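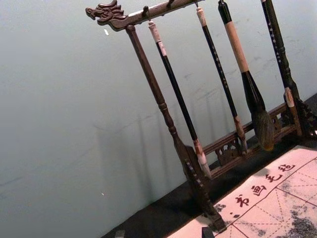
Chapter 3

Looking After a Wrist Camera

In this chapter you will learn to:
check how a camera is seated on its bracket
route and tie a cable so that it survives the last joint of the arm
clean a small lens without harming it
run a hand-eye check and decide whether to calibrate again

When I first came to work in the teaching lab at Stikesbridge, I was handed a screwdriver, a packet of lens tissue and a cell called Cai, and told that the three of us would get along fine. Cai was a single arm on a bench with a two-finger gripper and a small camera at the wrist, and I'm fond of it to this day, although in my first June there it cost me most of a month. Every pick landed a little to the left. I changed the fingers, I changed the program, I changed the table height (and then changed it back), and in the end my colleague Jozefína Vrabec put one finger on the camera housing and it wobbled. One screw! I have started every inspection at the wrist ever since, and I'd like you to start there too.

You met the rest of the arm in Chapter 2, so we'll assume by now that you can stop the cell, lock it out and move the joints by hand with the brakes released. Please do all of that before you go near the wrist. The camera is light and the bracket is thin, and people tend to reach in for "just a second" with the power still on.

3.1 What the wrist camera puts up with

A camera fixed to a wall or a post has a quiet life. One at the wrist goes wherever the hand goes, and it starts and stops as sharply as the hand does. It tilts, too. If the wrist is rolled over to come at something from one side, a rack that stands perfectly straight on its table will lean across the view, and so will the table itself. New students sometimes loosen the bracket to "straighten" a view like that. Leave it alone! Read the angle of the last joint first, compare it with the lean you see on the screen, and only suspect the bracket when the two don't agree.

Slender things that hang from hooks, such as writing brushes, are a good subject for a first look at a camera's health. Their handles give you long edges to judge for sharpness, and any small lettering on them will soften early if the focus ring has crept. Look at a plain stretch of wall as well. A speck on the wall stays with the wall when the arm moves, while a speck on the lens stays put on the screen, and that simple comparison will save you a good deal of needless wiping.

3.2 The routine check

On Cai we do this every 52 hours of running time, a figure that Snædís Vídalín settled on when she wrote the first logbook and that has served us well enough to keep. Your own cell may want it more often, particularly if it works near ink, flour or sawdust.

Press lightly on the housing from each side. There should be no play at all. If there is, take out the bracket screws one at a time, clean the threads, and refit them in a crossing order.

Follow the cable back from the plug to the first tie. Turn the last joint slowly through its full range and watch the slack - it should open and close like a loose loop of yarn and never pull straight.

Blow dust from the lens with a hand bulb before any tissue touches it. Then wipe once, from the center outward, and throw the tissue away.

Write down what you found, even when you found nothing. Entry 107 in our logbook says only "cable tie replaced, old one brittle," and it led us to change every tie on the arm that afternoon.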